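Building a Hand-Held Gripper, Part 3: Fingers, Pads and the First Cloth Trials
Shared Workshop Course, Session 5 handout

Bring with you: your printed finger parts, the pin set, the trigger handle from Session 3, a small screwdriver, and one soft garment you don't mind dropping on the floor.

1. Where we are

By the end of the last session everyone had a handle and a trigger that moved freely. Tonight the two fingers go on, the pads go on the fingers, and the camera mount is set to its final height. If your trigger still sticks, fix that first. A sticky trigger will hide every other problem.

The design we follow is the Stunia, version 2. The drawings are in the Drivham shared folder. Version 1 files are still in there and look almost the same, but the pin holes are smaller and the pins will not fit. Check the file name before you print a replacement part.

2. The linkage

Each finger is a four-bar linkage. The two struts run side by side and are joined to the pad carrier at the top by one pin each. When the struts are the same length between pin centers, the pad keeps its angle as the finger closes. When they are not, the pad rolls inward or outward and you grip with one end only.

Assembly order:

Lay both struts flat and check that the holes line up.
Push the inner pin through first, then the outer.
Open and close by hand ten times before adding the second finger.
Add a drop of light oil only if it squeaks. Keep oil away from the pad side.

The struts have openings cut in them to save weight. Do not fill these or glue anything across them. One group did this last October to stiffen the finger and the part split along the print layers.

The finished pair with its cable weighs 570 grams on the workshop scale, without the camera. If yours is much heavier, look at your infill setting.

3. Pads

Pads are a softer material than the struts and slide onto the carrier from the tip. The lower end has small teeth. They go toward the struts, away from the tip. Pads wear out and are meant to be replaced, so do not glue them.

For cloth, the pad needs to bend a little and touch along its length. A hard pad pinches at a single point, and a folded garment will pivot around that point or slip out. Test with a strip of paper before you try fabric. The paper should come out with an even pull and no tearing.

4. Camera height

The mount has three slots. Use the middle slot to start. You want both fingertips in view when the gripper is fully open, and enough of the work surface beyond them to plan an approach. With a wide lens the corners will go dark. Leave this alone.
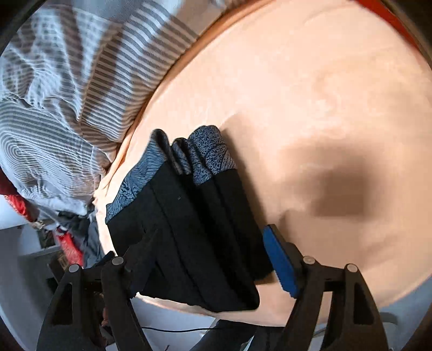 Photo: Stunia build notes, Drivham workshop

The garment in the photo is black with a patterned end, folded and laid at a slant on a round surface covered in smooth fabric. The left pad overlaps the black cloth and is hard to pick out against it, while the bright blue on the right one shows up well. If your trial garment is dark, use bright pads on both sides.

Look at the shadows as well. A dark shadow on a light cover can pass for an edge of the garment, both to you and to any software you run on the recording later. Move the lamp before you move the camera.

5. Cloth trials

Work in pairs. One person holds the gripper, the other resets the garment and writes down the result. Use the log sheet, one line per attempt.

Trial A: pick up a single layer at a corner, lift it a hand's width, put it down.
Trial B: pick up a folded garment across all its layers and move it to the other side of the surface.
Trial C: take hold of a sleeve, a cuff or a rolled end and pull it straight.

Approach with the fingers open and low. Close slowly until the pads touch the cloth, then a little more. Most people squeeze too hard in the first few tries and bunch the fabric between the pads.

For each attempt write down: trial letter, garment, pass or fail, and one short note if it failed. "Slipped" is enough. "Bad" is not.

The class log stands at 1,575 attempts across all groups. We need 200 more of Trial C before the Rusu arm session, as it is the weakest part of the set.

6. Common faults

Fingers close unevenly: one trigger rod is longer than the other. Adjust at the threaded end, half a turn at a time.
Pad tips cross: the struts were swapped left to right.
Finger wobbles sideways: worn pin hole. Reprint the strut.
Cable catches on the handle: route it along the outside and leave a small loop of slack near the finger.

7. Before next time

Finish your trials and put the sheets in the tray by the Fika printer. Spare pins are in drawer 29. Read the arm safety notes in the shared folder. The gripper will be moved from the handle to the wrist plate, so leave the four mounting screws accessible and don't put tape over them.

Last updated 2019-05-26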